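Automated garment handling at Bruvside

Automated garment handling at Bruvside refers to the attempt, begun in June by the linen and uniform service of that name, to move the sorting, spreading and folding of clothes from hand work to machines. The service washes workwear for clinics and care homes in the Erkstead area. Its washing and drying had been mechanised for decades. Folding had not, and the firm's claims about how soon it will be are disputed by many of those who do it.

Background

Before the change, 60 people worked the finishing tables in two shifts. A folder picked a garment from the heap, found the collar, shook it out and laid it flat, usually in a few seconds. Stollmont, the supplier chosen for the project, proposed to teach a machine the same steps from examples recorded by people working with hand-held grippers. The contract spoke of "freeing staff for more rewarding tasks", a phrase that was never followed by a list of the tasks.

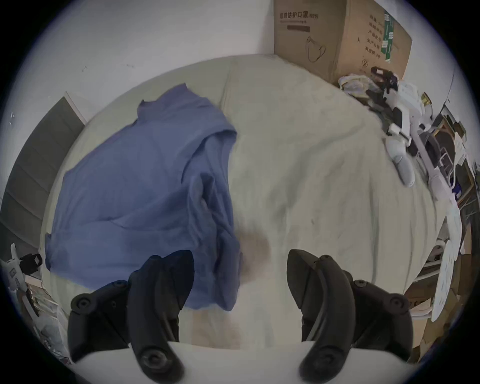
Cloth is a hard material for machines because it has no fixed shape. A metal part looks much the same each time it comes down a line, and a garment does not. A blue shirt dropped on a creased sheet, with one side bunched into a thick ridge, has to be understood before it can be folded: where the collar is, which layer is on top, what is shirt and what is bedding. Two black fingers, however well made, close on whatever lies between them. Supporters of the scheme say enough recordings will settle the matter. Critics reply that the same was said of the Orozco press line, which was meant to feed itself and still has a person standing at its mouth.

Effects on staff

The first effect was a new job. Some folders were moved to recording work, at the same hourly rate, with a target of 200 garments a shift. The pace is slower than ordinary folding and the grip is different, since the hand holds a handle and feels nothing of the cloth. Several workers asked for breaks after 60 minutes and were given them.

Griet Coppens, a finishing supervisor and the staff's spokesperson on the project, has argued that the arrangement asks skilled people to hand over what they know without any share in what is made of it. In a note to management dated 2019-11-28 she asked who owned the recordings, whether they could be used at other sites, and what would become of the folders once there were enough of them. The reply dealt with the first question only - the recordings belong to Stollmont.

Garments are also handled by two grippers at once, one at each side, so that the fabric can be pulled taut before it is laid down. Workers describe this as the most tiring part. 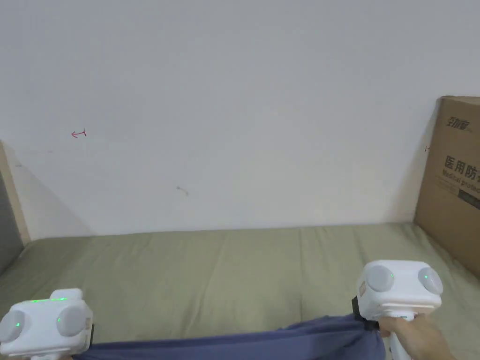 Results and criticism

Bruvside has published no figures for garments folded by machine without help. It has said that 4 finishing posts were left unfilled after retirements, and describes this as unconnected with the project - a description the staff do not accept. Wages at the tables have not changed. The firm calls the scheme a success, though it has yet to say what would have counted as a failure.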